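Wutent Two-Arm Gripper Kit: what it cost us before and after we opened the box

Posted in: Equipment and buying

I've been putting this review off because every time I thought I was done with it, another small bill came in. That's more or less the review, so I guess I could stop there, but a few of you have asked what we ended up buying for the table-setting work on Cikcombe and whether I'd buy it again. So let's go through it.

Quick version for people with a purchase order open in another tab: the Wutent kit is $399, it's good, and you should plan on spending nearly that much again on stuff that isn't in the box. We spent $321 on extras. Some of that was our own fault and I'll own up to which parts.

For anyone new, Cikcombe is a small project and the two-arm setup was already paid for when I got handed the budget. What we didn't have was anything decent on the ends of the arms. The old grippers were fine for blocks and foam cubes and pretty hopeless with anything you'd find in a kitchen drawer. Lotte Boersma, who runs the project with me, wanted mugs, bowls and spoons by December, and I had one line in the spreadsheet that said "grippers" with a number next to it that I'd basically made up the year before.

What's in the box

You get two grippers, a set of fingers for each, the mounting plates, screws (with spares, thank you Wutent), a hex key and one cable. One! For a two-arm kit! I read the parts list on the product page three times before ordering and my brain just supplied the plural. The second cable is sold as an "accessory," and you can't run both arms without it, so I'd call it a part of the product that somebody moved to another page. I wrote to Verstraete, where we bought ours, and got Toon Declercq, who was very nice about it and told me he has that conversation a lot. He put the cable on the next shipment and waived the delivery charge. So points to Verstraete there, and if you call them, just ask for the second cable when you place the order.

Packing was good. Everything sat in cut foam, the plates were labeled left and right, and the printed sheet had drawings big enough to read without my glasses.

Putting them on

Mounting took me one afternoon and I'm slow. The plates lined up on the first try, which I can't say for the last two things I've bolted to those arms. The screws are a bit short if you use the spacer ring, and the sheet doesn't say whether you should. We did. If you don't, the gripper sits closer to the wrist and you'll have trouble getting a tool around the back of it later on when you need to swap fingers.

Cable length is where I'd like a word with the designer. It's long enough, but there's no clip or strap included, so you either buy clips or let it hang in a loop. I thought I'd get clever and tape it close to the arm, and then of course the wrist turned and the tape let go and the connector got tugged. No harm done. Leave it slack until you've run the arm through everything you plan to ask of it, then decide where it gets tied.

How they do with real objects

Spoons were what I cared about most. A spoon handle is thin, it's slippery, and if the fingers don't meet evenly it rolls, and then your nice upright spoon is pointing at the wall. The stock Wutent fingers close flat and stay flat, and with the grip force up a notch above the default they hold a handle well. I'd start there and save yourself the morning I spent on the default setting.

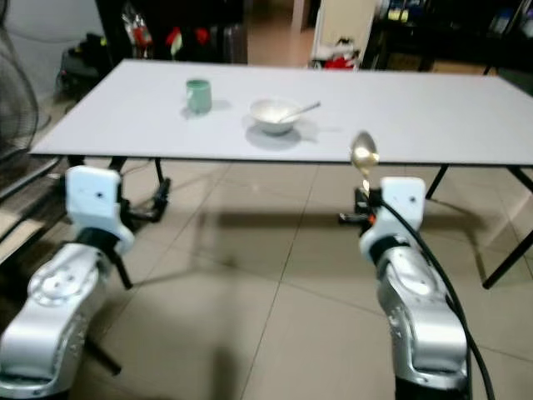
Reading time: 7 minutes

Our usual run these days looks like that: a mug and a bowl on the table, a spoon already in the bowl, and another spoon, the gold one, held upright in the right gripper. I picked the gold one because I can tell it apart from the silver at a glance when I'm going back over a session, and shiny handles are a fair test for the fingers anyway.

Bowls are good too, as long as you come at the rim from above. The fingers open wide enough for a normal rim with room to spare. Mugs are okay. I wouldn't go further than okay. By the handle it's fussy, by the rim it's reliable, and by the body you'd need wider fingers, which Wutent does sell and which I did not buy (see below, I was out of money).

Closing speed is slower than I expected from the product page. For what we do I don't mind at all, and Lotte prefers it, but if you're sorting things off a moving belt you should look elsewhere. They're quiet, too! You get a soft whir and a click at the end, and after the old ones, which sounded like somebody opening a stapler, the whole room's in a better mood.

Wear: after four weeks of daily use the pads on the right gripper had gone smooth at the tips, and the left ones still looked new. We use the right arm more, so no mystery there. Replacement pads come in sets for both grippers and you can't order one side, so I now have a drawer with perfectly good left pads in it. I'd love for Wutent to fix this and I've told them so through Toon.

The extras, line by line

I'm not going to post our whole spreadsheet, but here's where the $321 went, biggest first.

The table. $154, from Motar, and I know what you're thinking – a table isn't a gripper expense. It is if the old one was the wrong height. With the Wutents on, each arm got a little longer, and the poses we'd been using on the old bench put the wrists somewhere they didn't like to be. I spent two days trying to fix it in software, and then Lotte asked what a table costs, and I felt pretty silly. The Motar has a plain white top and black metal legs. The top is flat, it doesn't wobble on our tile floor, and mugs and bowls are easy to pick out against it most of the day. Pale things get a little lost on it late in the afternoon. If I were buying again I might go for a mid-gray top, but they were out of stock and I didn't feel like waiting.

One gripe about it: the legs are splayed, so they stick out more than you'd think down near the floor. Check your clearance before you park an arm next to one. Ours fit. I measured after I'd ordered, so that was luck.

Second cable. Already complained about that one.

Spare pads. Buy one set with the kit. You'll need them, and paying shipping on a tiny bag of rubber hurts.

Clips, straps and a longer hex key. Small stuff, hardware store prices. The key that comes in the box is too stubby to reach the rear screws once the cable's plugged in.

Props. Yes, I put spoons and mugs through as equipment. They get dropped, they get chipped, they get borrowed for lunch. Make a line for them. I didn't, and I ended up explaining a bag of spoons on my personal card to the person who does our books, who was less charmed by it than I was.

How I'd budget it next time

I used to put down the sticker price and add a bit for shipping. What I do now is go through the setup from the floor up, on paper, before I ask for money. What does it stand on, what does the arm reach, what holds the cable, what does the gripper pick up, what wears out first. If I'd done that with this kit I'd have caught the table, the clips and the props. I'd have missed the cable anyway, I think, because I really did read that page three times.

The other thing is timing. Our kit shipped fast but the extras came in dribs and drabs, and the last bag (clips, naturally) turned up on a Friday when we'd already worked around not having them. If you can, get it all on one order from one seller, even if a couple of the pieces cost a little more there. Verstraete will hold an order until everything's in if you ask. I didn't know to ask.

And get the wider fingers quoted now, even if you don't buy them. I went back to our funder with one number and then had to go back with another, and the second email is always harder to write than the first. Having the optional parts on the quote, marked optional, would've made that a much shorter note.

Would I buy it again?

Yes, and I probably will, because we may be setting up a second station in the spring. The grippers do what I bought them for, they haven't needed any babysitting apart from the pads, and at $399 I haven't found another two-arm kit that comes with usable fingers. The single cable still annoys me. So does the pad thing.

Who it's for: small labs and workshops doing slow, careful tabletop work with household stuff. If you mostly handle boxes you can get by with something cheaper, and if you need speed, skip it.

Good: holds thin handles well, quiet, easy to mount, spare screws
Not so good: one cable, pads only sold in full sets, no clips, slow to close
Bought from: Verstraete
Paid: $399 for the kit, $321 for everything else, table included

If anyone has tried the wide fingers on mugs, leave me a comment, please. I'd like to hear how they do on a short one with straight sides before I send Toon another order.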